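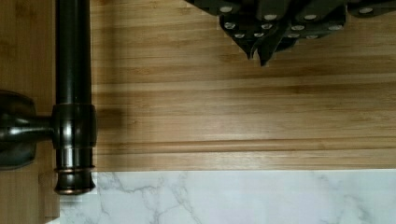
Somebody at the Plirncombe open evening asked me whether it wouldn't be simpler to glue the screws in and be done with it, and I've been turning that question over ever since, so I'm going to start there tonight instead of where my outline says.

(Wait for people to sit down. Water is on the left.)

My reply at the time was a bit short, and I'd like to give a better one now. You could glue them. Then in August a finger gets bent on a cupboard door, and you're standing in a kitchen with a heat gun, trying to take apart something you swore you'd never need to take apart. I've been there, and it was a long afternoon! We use the removable kind of threadlocker on the Minik, a tiny drop, and we check the screws by hand.

So, hello everybody, and thank you for coming out. I look after one arm in one kitchen, and I want to take you through what that means over an ordinary month. The grand theory I'll leave to people who are better at it.

The gripper first. It's plates and brackets stacked up and held together with small screws, plus two fingers that come down to a point. Everything I do in the morning starts with those fingertips. I bring the arm over the cutting board, nice and high, and stop it there. Then I look at the tips from the front and from the side. On ours, if the gap has changed since the day before, it's nearly always a screw on the lower plate that has backed out a little.

(Slow down here. Last time I rushed this and had to go back.)

The checking order is top to bottom. Bracket screws, then the side plates, then the ones just above the fingers. I use the Dreßler driver with the short handle, set low, and I stop when it clicks. Please don't give it one more for luck. I stripped 2 heads that way in my first week and I still feel bad about it.

Next, the room. A kitchen is a lovely place for a robot and also a rather awkward one. You've got a shiny stone counter, a tall faucet standing up where an elbow might want to go, and a board with a groove along the front that a fingertip can catch in. We keep a no-go zone around the faucet in the Zoleo settings, handle included - the handle sticks out further than people remember. For the board, I have the arm come down in 6 small steps the first time after any repair, with my hand on the stop button.

Wiping down is every 20 runs. Dry cloth on the plates, slightly damp on the fingertips, and never spray anything at the gripper itself. At 25 runs I redo the zero position, whether it seems to need it or not.

(If there's time, tell the story about the dish towel. If not, go straight to questions.)

I'll leave the driver and a spare finger on the front table, so do come and have a feel of them during the break.

Related items
Notes from the Plirncombe open evening
Setting no-go zones in Zoleo
Minik finger replacement, step by step
Choosing a small torque driver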